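To: Members, Regional Archives and Records List
From: Samira Saliba, Secretary, Lomance Archives Cooperative
Subject: Re: Transfer of parish registers and the revised loan schedule

Dear colleagues,

I write in reply to the message circulated in January by Iolanda Vieira of the Tarawneh Reading Room, which is quoted in part for members who joined the list after it was sent.

Iolanda Vieira wrote:
> The reading room has received several inquiries regarding the parish
> registers now held at Skadwood. Our understanding was that the volumes
> would be returned to their home parishes once the filming was finished.
> We have since been told that 23 of them will stay at Skadwood for
> repair. May we have a list of these volumes, and a statement of which
> office will answer requests from the public in the meantime? We would
> also ask that the loan period be settled before the summer, when most
> of our family history visitors come.

The Cooperative thanks Ms. Vieira for raising the matter and regrets the delay in responding. The position is as follows.

The full deposit consists of 404 registers, received from parishes in the Sumard valley over two seasons. Of these, 343 have been filmed, checked against the parish inventories, and cleared for use. The remainder are either awaiting filming or have been set aside by the conservator. The volumes set aside are chiefly burial registers with failed sewing, together with two marriage registers in which the ink has begun to eat through the paper. They should not be opened by readers in their present state.
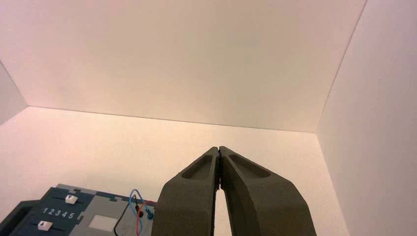

May a parish ask for a register back while it is awaiting repair?
A parish may ask at any time, in writing, and the volume will be released in a box with a condition note, but the parish then becomes responsible for its storage and the place in the repair queue is given up.

Members should note that the above applies only to registers on deposit. Registers given outright to the Cooperative are governed by the terms of gift, and a copy of those terms can be had from this office.

On the question of public requests, it has been agreed that the Tarawneh Reading Room will continue to receive them. Staff at Skadwood do not have a public counter and are not in a position to search entries on behalf of callers. Where a request concerns a volume under repair, the reading room should forward it to this office with the name of the parish, the type of register, and the span of years to be searched. Searches of up to five years will be made without charge. Longer searches will be charged at the rate in the current schedule, and the applicant must be told of the charge before the work begins.

The loan schedule has been revised in three respects. The ordinary loan period between member institutions is extended from four weeks to eight. A register may be renewed once, provided that no other member has asked for it. Registers dated before the civil registration act will no longer be lent for exhibition unless the borrowing institution can show that the display case is locked and that the light level has been measured within the past year. 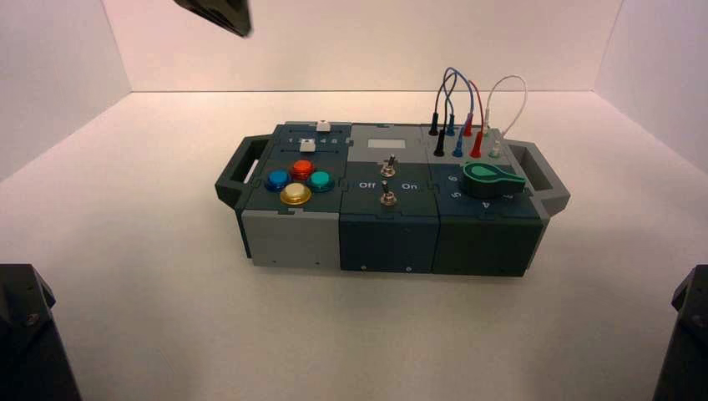 Several members objected to the last of these conditions when it was circulated in draft, chiefly on the ground that smaller museums do not own a light meter. The Cooperative holds one that may be borrowed by post. Requests for it should be made at least two weeks ahead of the date on which it is needed, and it should be sent back in the padded case in which it arrives.

There remains the matter of the index cards. The Sumard baptism index was compiled from the registers by several hands and contains a number of errors in the spelling of family names, particularly where a clerk wrote the name by ear. Corrections are welcome. They should be sent on a separate sheet for each parish, giving the page and entry number in the original register, and should not be written on the cards themselves. A number of cards have come back with penciled notes in the margin, some of which contradict each other, and it is no longer possible to tell who made them.

The list of volumes under repair that Ms. Vieira requested will be sent to each member institution by ordinary mail. Any institution that has changed its postal address since the last directory was printed should inform this office before then.

Respectfully,

Samira Saliba
Secretary
Lomance Archives Cooperative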